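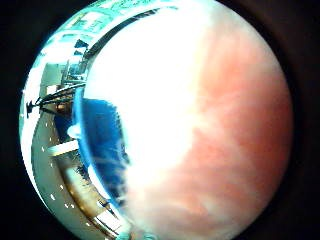 What should you do with a towel or cloth that has started to fray along one side?
Trim the loose threads close with small scissors, fold the edge over twice by about a finger's width, press it flat and run a straight stitch along the inside of the fold.

Right, that's the question I get asked most at the mending table, so I've put it first and you can stop reading if it was all you came for. The rest is my usual ramble about what we've been up to.

I started this spring thinking we'd do trousers. I'd got the zips in, I'd found my good seam ripper, I'd even ironed the sample pair (a proper miracle in my house), and then everybody turned up with household stuff! Hand towels, tea towels, a bath mat with one corner gone to string, pillowcases, and one tablecloth that Mireille Coste has owned since her first flat and won't hear a word against. So trousers have been put off until November and we're doing edges.

Edges are lovely to learn on. They're straight, mostly, and if you go wrong it only takes a minute to unpick. The double fold is the one I'd start with. For anything thick, like towelling, a double fold gets too bulky at the corners and the machine sulks, so cut a strip of cotton and bind it instead. Old shirt tails are perfect for this. I did a navy bath towel with a bit of striped pyjama leg and I like it better than when it was new.

Inès Pons asked about zigzag stitch and whether you can just do that and leave it. You can, on something you don't care much about. It'll slow the fraying down but it does look a bit like it came out of a school bag, and after enough washes you'll be doing it again. Dusters, fine. Guest towels, I'd bind them.

Corners: I got these wrong at the first session and taught several people to get them wrong too, sorry. Snip the point off the corner diagonally before you fold, then fold the diagonal in, then the two sides. I had us folding the sides first and wondering why it all stuck out like an ear. If yours looks like an ear, bring it back and we'll redo it together.

Thread. The big Lacson cones are in the second drawer and the all-purpose ones are what you want for nearly everything on the table. We have 4 blues and none of them match anything, so hold a strand across the cloth by the window before you choose, and go for the one slightly darker than you think. Annick Gaillard has a tin of odd reels she's happy for people to dip into as well.

A few things to bring if you have them - old cotton shirts for binding strips, glass-headed pins, and any small scissors that are still sharp. Please don't bring more buttons. Monique Guillot and I sorted the jar and there were over 3,000 in it, and I still couldn't find two matching ones for my own cardigan.

Somebody left a thimble and half a hem behind. The hem is yellow gingham, pinned but not sewn, and both are in the biscuit tin on the shelf by the kettle.

Next session is on 16 April 2024, same room, kettle on when I get there. Marcelle Perrin is going to show us darning on a flat piece for anyone who's finished their edges, and I'll be on corners again.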